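# Cendine dish rack, large: two months in

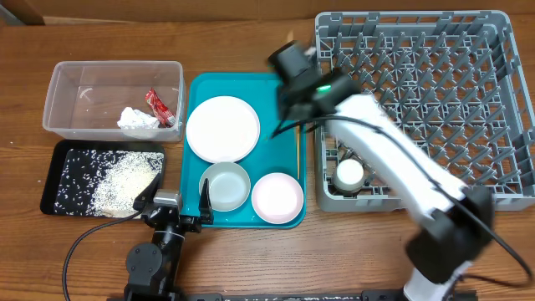

*Gray dish rack, with a teal serving tray and a black tray on the same table.*

I bought the large Cendine because my old rack had rusted through at one corner and left orange marks on the counter. It cost 57 dollars. That's a lot for something whose whole job is to hold plates while water runs off them, and the box tries hard to make you forget that. "Engineered airflow," it says. I have read the leaflet twice and still don't know what was engineered.

The leaflet also claims it holds 18 dinner plates. I don't own that many, so I borrowed some from Perla Ocampo next door, and yes, they fit, if they're flat, thin and you put nothing else in. My everyday plates have a raised rim. With those I get a normal dinner for four, plus the glasses, and then I'm balancing the saucepan on top like I did with the old one.

## Drying

I was most doubtful about this part and I'm still doubtful. Plates dry fine. Plates dry fine in any rack if you leave them standing overnight. Mugs are another story. Placed upside down they still had a ring of water inside at 7 a.m., same as ever. Tilting them against the side helps, though you lose space doing it.

Food boxes with deep lids were the worst. The lip holds water whichever way you turn it and I end up using a towel. Steline makes a cheaper rack that I had in my last apartment, and I can't say this one dries anything faster.

## Cleaning

Better than I expected. We have hard water and the old rack grew a white crust in every joint. I gave this one a wipe with vinegar once a week through September and it came up clean each time, with a little scrubbing in the corners. The corners are tight, so get an old toothbrush.

The leaflet says you can put it in the dishwasher. If I had a dishwasher I wouldn't be reviewing dish racks.

## Size

Measure first. Really measure, with the faucet swung over to the side where you'll want it. Mine took up the only stretch of counter where I chop vegetables, and for the first week I was carrying the cutting board over to the stove. Rami Bataineh bought the same size on my early recommendation (I take some of that back) and sent his back for the smaller one. He's happier.

It also slid. On a dry counter it stayed put, but with any water underneath it moved when I pulled out a heavy pan. A folded dishcloth under the front edge fixed that. For this money I'd rather not need the dishcloth.

## The warranty business

You get 2 years, but only if you register on their site, and the form wants your phone number and asks whether you'd like offers from "selected partners." I said no and got the offers anyway. The store page shows 3638 ratings, nearly all of them glowing, and a good number seem to have been written on the day it arrived. Give it a few weeks of oatmeal pots, then tell me.

## Would I buy it again?

At full price, no. At 35 dollars I'd probably say yes and complain less. It's sturdy, nothing has bent or chipped so far, and it does look nicer than what I had. If you cook for a crowd and have a long counter, it may suit you. For one or two people it's too much rack.

Three stars. I'll update this if it starts to rust.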